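What I did for the Festgate table project

My part of the Urnstead robotics project was the living room job: get the robot to clear a coffee table, wipe it and put the tray back. Before we let it near anything we needed people doing the chore by hand, so I spent most of July watching hands on my laptop — 806 clips of them! I cut each one into short steps (grab bottle, spray, press, wipe, lift tray) and fed the lot to Plaltska, our planner.

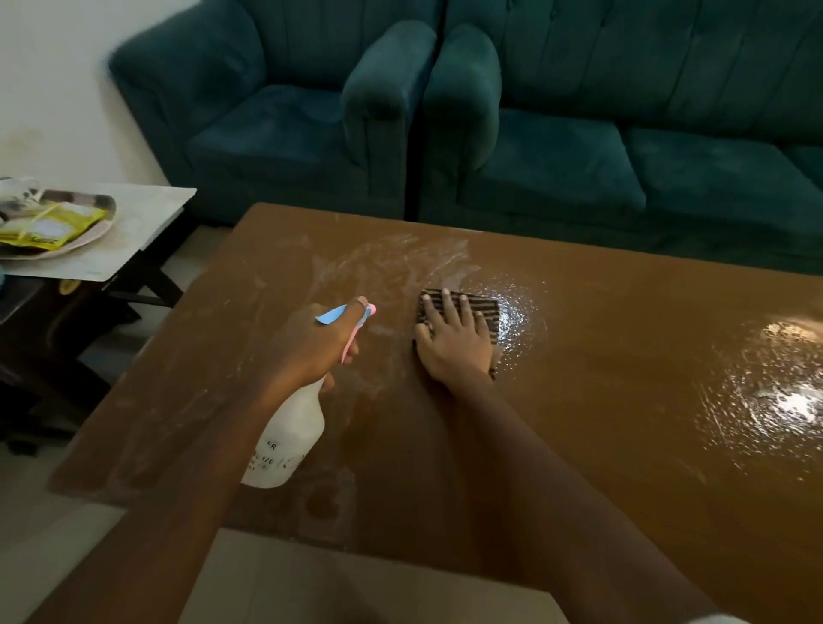
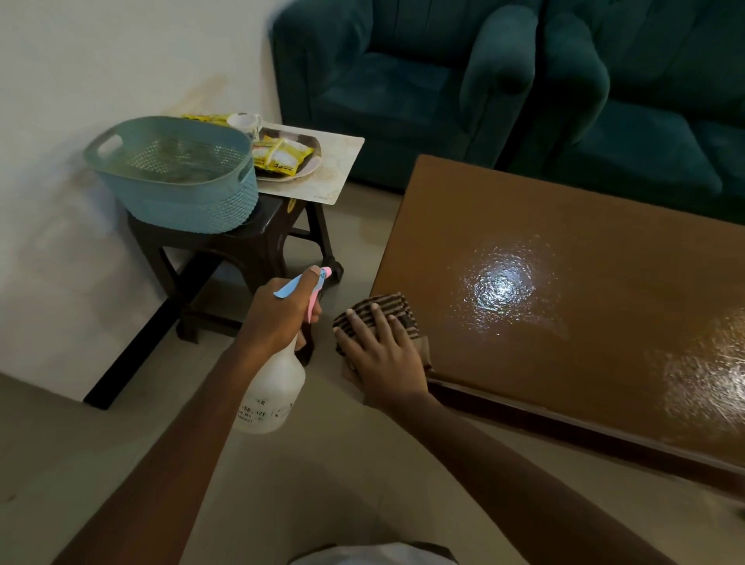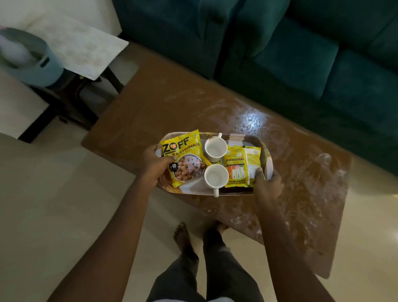 Coffee table task: spraying and wiping in the first two, tray held over the table in the third.

Spraying was the worst bit to label. One hand has the bottle while the other is busy on the table, and my first set of labels only allowed one action at a time, so I had to go back and redo 90 clips. The tray was much nicer, two hands, one label, done.

Glare was my other headache. The Magnusson detector kept marking the shine on the tabletop as an object, and I got rid of most of that by adding a "reflection" class — a bit of a bodge, but it worked in the simulator. I ended up with 2,358 labelled steps. Next term I want to try the real arm, starting with the tray and only mugs that are empty.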